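Plevon 系列商用台面货架秤

产品编号:Zonditel Plevon 600
产品类别:零售及仓储称重设备

产品概述

Plevon 600 台面秤由 Zonditel 衡器事业部设计制造,适用于社区超市、食品分装间、校园食堂库房及小型配送站点的日常收货与复核作业。本机采用低位秤盘结构,操作人员坐姿或站姿均可完成上货与读数。秤体与显示单元以螺旋软线连接,显示单元可置于台面,亦可安装于墙面支架。

本系列自上一代 Cabello 机型沿用了传感器布局,并重新设计了秤盘支撑件与底部调平脚。原有 Cabello 用户更换设备时,可继续使用既有墙面支架及电源适配器,软线须更换为新规格。

主要技术参数

秤盘宽度:400 毫米
显示单元:背光液晶,双面显示可选
预置皮重:8 组
供电方式:外接适配器或内置充电电池
通信接口:串行接口,可选配网络模块
开机预热时间:5 分钟
单品记录容量:600 条

安装要求

设备应放置于平整、稳固、无明显振动的台面上,避免正对空调出风口及冷柜排风侧。安装时先旋松四角调平脚,观察水平泡居中后逐一锁紧。秤盘四周应保留适当间隙,电源线及软线不得压于秤体下方。首次通电后,请待预热结束再执行归零操作。

使用说明

称量散装食品时,应先放置容器并按“去皮”键,待显示归零后再放入物料。外包装为纸盒的商品可直接置于秤盘,其底面不得超出秤盘边缘。如需连续复核同一单品,可启用“保持比较”功能,超出设定允差时显示单元以声光方式提示。记录数据可按班次导出,导出后原记录仍保留于机内,由管理员统一清除。
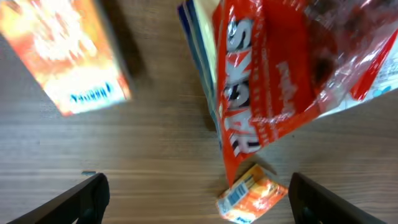 产品手册 第 8 页

木质台面适用本机标准橡胶脚垫。台面如经打蜡或上油处理,应另行选用防滑脚垫,订货时请注明 Zuklow 型附件。

清洁与维护

每日作业结束后,应切断电源,取下秤盘,以拧干的软布擦拭。不得使用含氯清洁剂、钢丝球或高压水枪。传感器部位的积尘须由经授权的维修人员处理,用户不得自行拆开铅封。用于贸易结算的设备,应按所在地计量管理规定申请检定。

供货与服务

标准供货包括秤体、显示单元、适配器、调平工具及中文使用手册。网络模块、双面显示及防滑脚垫为选配件,须在订单中单独列明。整机保修服务凭出厂序列号办理,序列号标贴位于秤体底部。

技术资料审核:Takumi Kaneko
资料修订日期:12/01/2019

本页所载规格如有变更,以随机手册为准。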